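Réassort automatisé : que deviennent les employés de rayon ?

Réka Csonka
Mon magasin installe Zedska, qui calcule les commandes et dicte l'ordre de mise en rayon. On nous promet « du temps pour le client ». Quelqu'un l'a vu passer, ce temps ?

Levente Bakos
Chez nous, 2,192 références gérées par le logiciel depuis février. Plus de commandes à saisir, donc plus d'heures pour les saisir. Le chef de rayon valide ce que la machine a déjà décidé et appelle ça du pilotage. Demandez par écrit ce que deviennent vos horaires. Pour le reste, les lingettes se manipulent toujours au ras du sol, carton par carton.

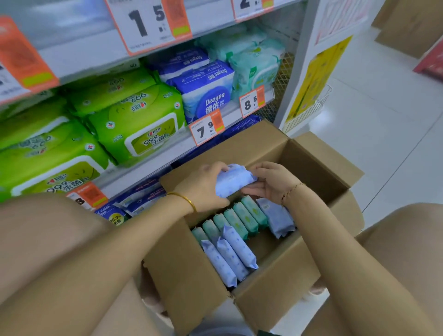
Gyula Pálfi
Pas d'accord, je ne regrette pas les inventaires du soir. Par contre, exigez de pouvoir corriger le stock vous-mêmes, sinon bon courage.

Noémi Mészáros
Pareil ici. Je suis la suite.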